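Celstead Manipulation Open Day

The Celstead Manipulation Open Day is a public demonstration of robotic handling held each year at the Fletine laboratory in Celstead. It was first held in March as a half-day visit for local engineering students and was later moved to the autumn and extended to a full day.
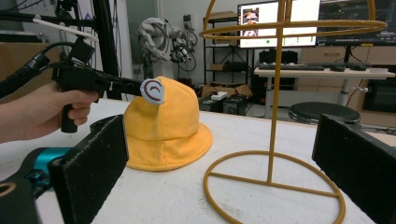

The event is organised by the laboratory's handling group, which works on the grasping of soft and irregular household goods. Attendance is free, but places are booked in advance and visitors are admitted in parties of 15. Each party spends 30 minutes in the laboratory, followed by a short talk in the adjoining seminar room.

Programme

The programme has three stations. At the first, staff demonstrate the collection of handling data with hand-held grippers. The operator grips a pistol-style handle and carries out a task on a white table, such as placing a yellow bucket hat on a wire hat stand. Visitors may then try the task themselves. Hats were adopted as a test object after the second open day, when rigid cups and blocks were judged too easy to be of interest. A soft brim changes shape when it is pinched, and the crown has to be brought down over the top of the stand without pushing the stand over.

The second station covers the robot arm. Recorded attempts are replayed on a screen, and the arm is then run on the same class of task at reduced speed. Visitors remain behind a floor line during this part.

The third station deals with software. Recordings are checked and labelled in Clirum, a program written within the laboratory, and visitors are shown how a failed attempt is marked and set aside.

Makokha set

The recordings used in the demonstration are drawn from the Makokha set, a collection of table-top tasks begun by the same group. At the time of the October 2024 open day it held 1,391 recordings, of which 113 involved hats or other headwear. Recordings made by visitors are kept separately and are not added to the set.

Reception

Feedback forms have generally rated the first station highest. The most frequent complaint concerns the length of the talk, which was shortened by roughly a third after the first autumn event. Teachers have also asked for a printed task sheet, and one is now sent out with the booking confirmation.

See also

Robot end effector
Teleoperation
Learning from demonstration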